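Proser @proser_notes
15 September 2018

1/ A thread about the "air frying is basically free" claim that's been going around, and small kitchen appliances and electricity bills in general. I pay my own bill and I like arithmetic, so here we go.

2/ It started with a brochure from Pallorau, the discount outfit that mails everyone in Flillton. Front page, big letters: CUT YOUR COOKING COSTS BY UP TO 80%. I have read a lot of these and "up to" is doing all the lifting.

3/ Up to 80% of what? Of the cost of cooking. What does cooking cost? They don't say. I looked through the whole thing twice, including the back page with the garden hoses.

4/ So let's do it. Say your oven pulls 2.4 kilowatts when the element is on. It is not on the whole time. It cycles. Nearly every comparison I see leaves that out and multiplies the full wattage by the full hour, which makes the big oven look like a monster.

5/ A countertop oven cycles too, but the brochure types give that one the benefit of the doubt. Funny how that works.

6/ My own power meter (the plug-in kind, cheap, probably a little off) gave me 418 watt-hours for a tray of potatoes in the small oven. Call it five cents where I live. Five! 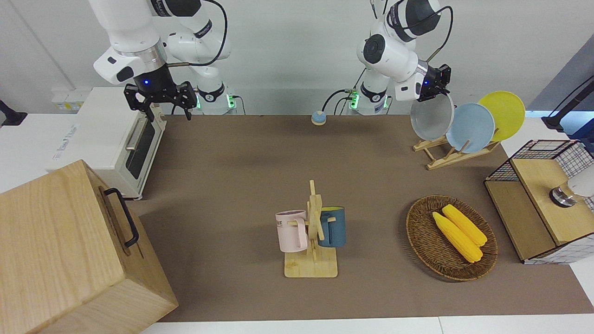
7/ The big oven is hardwired so I can't put the plug meter on it. I read the house meter before and after with the water heater switched off at the breaker. Came out a bit more than double. So the small one saved me six or seven cents.

8/ Is that a saving? Yes. Is it "up to 80%"? No, and I was trying to be generous. I used one tray, I didn't preheat longer than I had to, and I kept the door shut.

9/ Now the part that gets skipped. The gadget costs money. If it's 100 dollars and you save six cents a tray, you need more than 1000 trays to get even. 1,666, if you want it exact.

10/ I asked my household how many trays of potatoes they were prepared to eat. We did not reach agreement.

11/ Somebody replied that you save on air conditioning too, since a big oven heats the kitchen. Fair point, in July. In March I'm paying to heat that same kitchen and the oven is doing some of the work. Nobody prints that one in the brochure either.

12/ Same goes for the "vampire power" stuff. A clock display on a small appliance might draw one watt. One watt for a year is under nine kilowatt-hours. That's a dollar and change. Unplug it if you enjoy unplugging things.

13/ Where does the money really go? Heating, cooling, hot water, the dryer. It's boring and it's been the same answer for decades. You can't put a bow on "turn the water heater down a notch" so it doesn't get a front page.

14/ I turned ours down in March. Took two minutes and a screwdriver. Check what your manual says is safe first, there are good reasons not to go too low. The next full bill dropped by more than a year of small-oven potatoes.

15/ Yes, one bill is one bill. It was also getting warmer outside. I'm not going to claim the whole drop, and I wish the people who sell things would hold themselves to that.

16/ A few of you sent me the Verstraete calculator. I tried it. You put in your cooking habits and it gives you a yearly saving. I entered zero meals a week and it told me I'd still save 31 dollars. Draw your own conclusions.

17/ I tried it again with 1000 meals a week - same page, same cheerful green number, only bigger. There's no upper limit on the box. I don't know who tested it.

18/ To be clear, I have nothing against small ovens. They heat up fast, they don't take over dinner when you only want two slices of something, and cleaning one is less of a weekend project. Those are decent reasons to buy one. Buy it for those.

19/ If the old one still works, keep it. The cheapest appliance is the one you've already paid for, and I have yet to get a brochure about that.

20/ For the person asking about induction: I don't own one, I haven't measured one, so I'm not going to guess. If somebody in Flillton has a portable one and a plug meter, send me your numbers and say what you cooked.

21/ And please include how long it ran. I got three replies last time that just said "way less."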